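Small Things in Trays and Bowls
Course handout, unit 2: Sorting and Setting Out
Revised January 2004

Please read this before the practical session. It replaces the older sheet, in which the part on lining was missing. My thanks to Noeline Treloar, who lent me her notes on playrooms and corrected many of my sentences.

1. What we mean by setting out

Setting out is the work done before a child or an adult learner comes to the table. We choose the things, we choose what they stand in, and we choose where each one begins. It looks like a small work, and students often hurry it. In the last course I have watched a group spend 30 minutes discussing which objects to use and then put everything on the table in one heap. The learner who came after them spent all her attention on the heap.

In this unit we keep to very few things. A tray, bowls and cubes are enough for the whole session.

2. The tray

A tray gives a border to the activity. What is inside the border belongs to the task, and what is outside is waiting. For this reason I prefer a tray with a raised rim, even when the table is large and clear. The rim should be low enough that the hand can come over it without lifting the elbow very much.

Metal trays are strong and easy to wipe, but they have two weak points. The first is noise. A cube dropped on bare metal makes a sharp sound, and some learners will stop, or will begin to drop it again for pleasure. The second is shine. Under a ceiling light the bottom can be so bright that a pale object is difficult to find.

Both are helped by a lining. A dark mat, cut to the flat part of the bottom, takes away most of the noise and gives a good ground for strong colours. Red and blue are both clear on black. Dark green and brown are less clear, and I ask you to test them from the chair of the learner, not from where you stand.
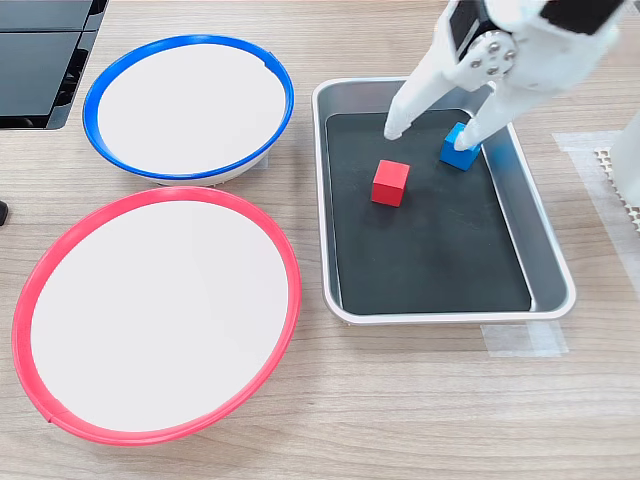

The distance between the cubes is also a decision. If two cubes touch, the learner must first separate them, and this is already another task. Leave a free space beside each one, so that the fingers can go down on both sides. A cube which is close to the rim is harder than a cube in the middle, as the wall is in the way on one side. Begin with the middle. Move to the rim only when the first is easy.

The angle matters too. A cube that stands straight to the tray offers its sides to the fingers. One that is turned a little asks for a turn of the wrist. Do not correct every cube to stand straight — a little variety is useful after the first tries.

3. The bowls

Bowls are for the place where things go. A shallow bowl is better than a deep one for this work: the learner sees the inside without leaning, and the object does not disappear when it is released. A white inside is helpful, and a coloured rim can tell which bowl is for which cube without any label or spoken instruction.

Keep the bowls on one side of the tray. If you put one at the left and one at the right, you have added crossing of the arms to the task. Sometimes we want this, but then it should be written in your plan.

Students ask me if the colour of the rim must match the colour of the cube exactly. It does not. A bright blue and a darker blue are understood as the same family by nearly all learners. But please do not use blue and purple together in the first session.

4. The table

Choose a plain surface. A light wood grain is quiet for the eyes and makes a good difference from a dark mat. Tablecloths with patterns should be removed. If the table is slippery, put a damp cloth under the tray.

5. For the practical

Work with a partner. One sets out, the other sits in the chair and says nothing until the setting is finished. Then change places. Write down:

what was in the tray at the start, and where
which bowl was nearer to the hand
what you moved after you had sat in the chair yourself

The third point is the one I read first. If you have moved nothing, sit down again and look longer.

Return cubes to the cupboard by colour. Mats are wiped and put flat — never rolled, or they will curl at the corners and the cubes will lean.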